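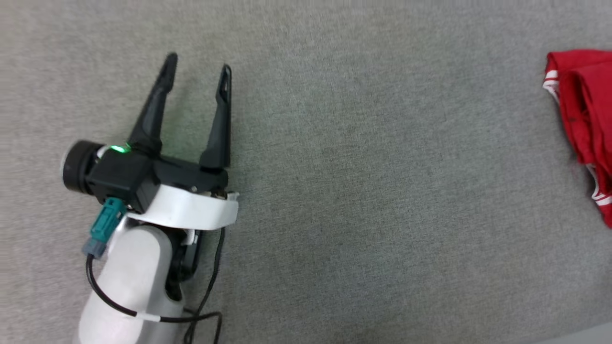

3.2 Garments left on the floor

Floor storage of clothing is poorly covered in studies of household order, which tend to begin at the closet or the laundry basket. In our coding scheme a garment counts as a floor item when it rests on the floor covering with no container under it, whatever its state of wear. Contrast with the floor has a direct effect on how reliably such items are coded. A red garment with white trim on a plain gray carpet (Figure 4) is picked out at once, and the trim helps the coder follow an edge through the folds. It does not settle the garment type: bunched fabric of this kind may be a shirt or a pair of shorts, and the code "upper or lower body, unresolved" was kept for such cases.

Figure 4. Red garment with white trim on gray carpet.

The main sample consisted of 24 households, each visited twice. Coders recorded 2,076 floor items over the full set of visits. Every item received a code for garment type, a code for fold state and a code for distance to the nearest piece of storage furniture. Fold state had five levels, from flat and squared to fully bunched. Following Wibisono's pilot protocol, an item was coded as bunched when no complete outline of the garment could be traced from standing height. Socks were coded singly unless rolled together. Towels and bed linen were left out of the count and are treated in Section 3.4.

Agreement between the two coders was high for location and lower for fold state. Most disagreements concerned the two middle levels, where a garment had been folded once and had then slipped or been pushed open. Dark clothing on dark carpet also gave trouble, and 11 items were dropped after review when the coders could not agree on whether they were looking at one garment or two. Jugah recoded the remaining disputed items without access to the earlier codes.

The categories were first drafted for the Caltemine housing survey, where rooms had hard floors throughout. On carpet, two changes were needed. The rule on sliding distance was removed, as light garments stay where they land on a textile surface. The rule on edges was also loosened: a hem that sinks slightly into the pile is now treated as visible if its line can be followed on both sides. Trim, piping and contrasting cuffs may be used for this purpose, but printed patterns may not. The revised rules were fixed in January 2021 and applied to all carpeted rooms, including those coded earlier under the hard-floor version.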